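4.2 Handling of the processor

The arm was built over one winter in the shared workshop at Dresholm, by members working in the evenings with hand tools and a single bench drill. Earlier sections set out the frame, the joints and the control software. This section deals with the task that proved hardest for the finished arm, namely the handling of a processor at an open socket inside a computer case.

The task was chosen at the request of the workshop's repair group, which strips and rebuilds donated desktop and server machines. A processor is flat, smooth and easily marked, and the contacts in the socket beneath it can be bent by a slight sideways touch. The retention frame and the memory slots on either side leave little room for the fingers to open. Du Plessis argued at the planning stage that the boards should be taken out of their cases and clamped flat. The group decided against this in November, as removing a board takes a member longer than the exchange of the part itself.

Each run was divided into an approach, a grip, a lift and a return. The approach was made under manual control from a camera fixed close to the fingers, with no overhead view. The operator sat with their back to the bench and worked from the screen alone. Speed was limited in software during the last part of the descent, and the operator could stop the arm at any point with a foot switch. Grip force was set before the run and was not altered while the part was held.

Figure 6 gives two views from the wrist camera, recorded at different moments with the gripper at an open case.

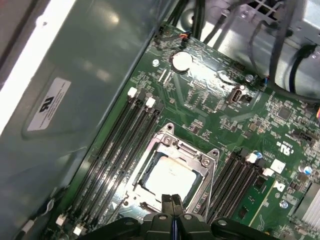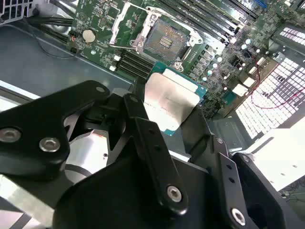

Figure 6. Wrist camera views of the gripper at the motherboard: fingers below the processor in its socket (first view); processor held clear of the open socket (second view).

The second view shows the main difficulty reported by operators. With the part in the grip, the body of the gripper fills much of the lower half of the picture, and the operator must judge the position of the processor against the socket from what remains in sight. Glare was a further trouble. In the first view the metal top of the processor appears almost white, and its outline is harder to follow than that of the darker parts nearby. Hlongwane proposed moving the bench lamp to the far side of the case, and this was adopted for all later runs.

In total 168 runs were recorded. Of these, 8 were stopped by the operator before the grip was closed, in most cases over doubt about the height of the fingers. These runs have been kept in the record and are treated as failures in the analysis. No attempt was made to work the load lever with the arm; it was opened and closed by hand throughout.

The wear on the finger joints was checked at the end of the series and again after 600 further closings without a load. Play in the left joint had grown enough to be felt by hand, and the pin was replaced. The effect of this play on placing accuracy is taken up in Section 4.3.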